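4. Host Guardianship as a Paratextual Role

4.1 Scope of the section

The preceding section set out how unscripted dating programs assign narrative work to their presenters during broadcast. This section turns to what presenters do between seasons, when the program is off the air and the cast members have returned to ordinary employment, to social media work, or to a mixture of the two. We use the term "host guardianship" for public speech in which a presenter claims a duty of care toward former cast members. The claim may be made in an interview, on a podcast, at a promotional event, or in a short written post. It does not need to be matched by any action, and the present study does not attempt to establish whether it was.

Three programs were selected. Ludine and Zestine are dating competitions produced in English for streaming release, each with a single presenter who has remained in place since the first season. Barrientos is a family-centered reality serial in which the presenter appears only in reunion episodes. Barrientos was included as a comparison case. Its presenter has a limited on-screen role, and we expected that guardianship claims would be correspondingly rare.

4.2 Corpus and coding

The corpus consists of 1,893 items of entertainment coverage in which a presenter of one of the three programs is quoted directly. Items were gathered from online magazines, newspaper entertainment pages, and the sites of broadcast affiliates. Syndicated copies were removed where the quoted passage and the surrounding text were the same. Where an outlet had rewritten an agency story, both versions were kept, on the ground that the rewriting is itself of interest. After the removal of items in which the quotation dealt only with scheduling or casting calls, 1,786 items remained.

Each item was read in full and coded for the topic of the quotation, the cast member or members named, the relationship language used, and the position of the quotation within the article. Relationship language was divided into kinship terms ("kids," "little brother," "family"), professional terms ("colleague," "talent"), and terms of acquaintance ("friend," "someone I text"). Coders were instructed to record the first such term in each quotation and to note any later term that belonged to a different class. Mixed quotations proved to be more frequent than the pilot coding had suggested, and the codebook was revised in March to allow a second value in this field.

The paraphrase problem deserves a brief comment. Entertainment writers often place a presenter's view in their own words before giving the quotation, and the paraphrase is commonly stronger than the words that follow it. A presenter who says that she "checks in" with a former contestant may be introduced as "fiercely protective." We coded the quotation alone. The paraphrase was entered in a separate field, and it is discussed in Section 6 together with headlines.

Reading was carried out from printed copies as well as on screen, according to the preference of the coder. Printed copies were marked by hand and the marks were transferred to the shared coding sheet at the end of each session. Disagreements were settled by discussion between two coders, with Ignacio Urrutia acting as third reader where discussion did not produce agreement.
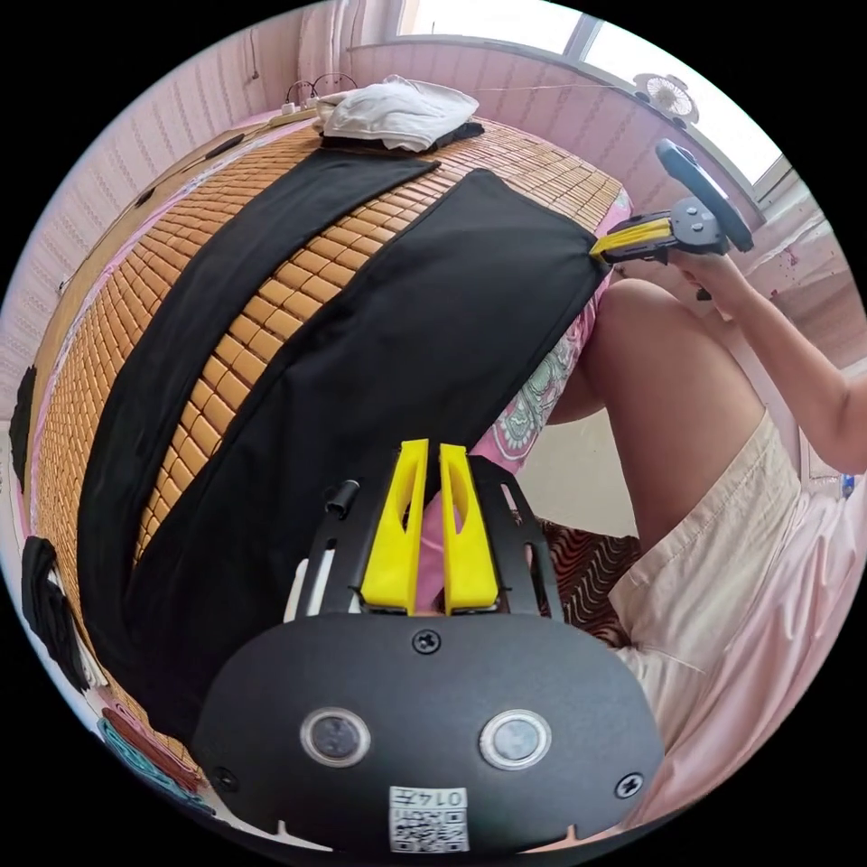
Figure 3. Black hand-held gripper with two yellow fingers, label 0147; woven tan mat behind.

Of the items retained, 749 contained at least one relationship term. The remainder dealt with the presenter's own career, with the format of the program, or with a cast member's conduct in terms that did not characterize the relationship. An item was not counted as a guardianship claim merely for containing a kinship term. The quotation also had to express concern for the person's welfare, privacy, or reputation. Under this rule, a remark such as "the cast is one big family" was excluded unless it was followed by a statement of concern.

4.3 Occasions for guardianship claims

Guardianship claims in the corpus are tied closely to events in the lives of cast members. The most common occasion is a breakup announced after the finale. The next is a dispute between former cast members conducted on social media, followed by legal or medical difficulty. Weddings and births attract kinship language as well, but rarely a statement of concern, and most items of this kind therefore fall outside the definition.

The presenter of Ludine speaks in a settled pattern on these occasions. A statement of affection comes first. It is followed by a reminder that the presenter has not spoken to the people involved, or has spoken to only one of them, and then by a request that the audience be kind. The order is seldom varied. We read the second element as protective of the presenter as well as of the cast member, as it allows the presenter to comment on a matter of public interest while declining to supply new information. Reporters appear to accept this arrangement. In few cases does the article note that the question was left unanswered.

The presenter of Zestine follows a looser pattern and is more willing to assign fault. In several interviews he names a cast member whose conduct he considers to have been unfair to another, and he presents himself as speaking for the injured party. Guardianship in this case is selective. It marks some former contestants as members of the family and leaves others outside it, and the line between the two groups follows the line drawn by the edited episodes with some regularity. A contestant treated as a villain during the season is seldom defended after it.

Barrientos did not bear out our expectation. Its presenter, though seldom on screen, makes guardianship claims at a rate comparable to that of the other two. The explanation may lie in the reunion format itself, in which the presenter is required to raise painful subjects with people seated a short distance away. Several of the quotations in question were given immediately before or after a reunion broadcast, and they have the character of a justification offered in advance - the presenter explains that a hard question was asked out of care.

4.4 The event interview

A subset of the material comes from charity benefits, premieres, and sponsored receptions. Such occasions place limits on the exchange. The reporter has a short time with the presenter, the sponsor must be named, and a question on the purpose of the event is expected before any question on the program. The resulting articles tend to open with the cast member in the news and to mention the event in the second or third sentence, often in a subordinate clause.

We identified 13 events at which presenters from our sample were interviewed by more than one outlet. These are of particular value, as they permit a comparison of several articles drawn from what was in all likelihood a single line of reporters. At one such reception, hosted by the beverage company Ruvell, the presenter of Ludine described a former contestant as being "like a daughter" in one article and as "a very strong young woman" in another. The first was used as the lead of its article and the second appeared near the end. No outlet printed both. It cannot be determined from the published material whether the two remarks were made in the same answer.

The event interview favors kinship language for reasons that have little to do with the speaker. A short quotation must carry its meaning without context, and a kinship term does so readily. It is also well suited to a headline. Professional terms, by contrast, require some account of the contractual position between presenter, cast member, and production company, and neither party to the interview has time for such an account or, it may be supposed, any wish to give one.

4.5 Responses by cast members

Former cast members respond to guardianship claims less often than might be expected. Where a response is recorded, it is usually brief and favorable, and it often takes the form of a comment beneath a post in which the article has been shared. Extended responses occur chiefly on podcasts hosted by former cast members themselves. These are more mixed. Speakers there distinguish between the presenter, who is generally described with warmth, and the production company, which is described with caution or in general terms. One former contestant on Zestine remarked that the presenter had been kind to her at every meeting and that every meeting had taken place at work.

That remark points to a limit in the present approach. Press quotations record the relationship as it is stated by one side, at moments selected by the news cycle. They contain little about the long intervals in which nothing reportable occurs, and it is in those intervals that a duty of care, if one exists, would chiefly be carried out. Interviews with former cast members would go some way toward filling the gap, although confidentiality terms in participant agreements are likely to restrict what can be said.

4.6 Relation to the question of responsibility

The guardianship claim has a further effect on the distribution of responsibility. When a presenter speaks as a parent or elder, concern for the cast member is located in a person - one with whom the audience is already familiar - and the production company recedes from view. Questions about aftercare, pay, and the use of unaired footage are institutional questions, and in the items coded here they are rarely put to presenters. Where they were put, the presenter most often replied with an account of a private conversation or gesture of support. Such replies may well be sincere. They nevertheless answer a question about policy with a statement about feeling, and the articles in which they appear seldom return to the policy.

Section 5 considers the same problem from the side of the production companies, using press releases and the published terms under which applicants are invited to apply.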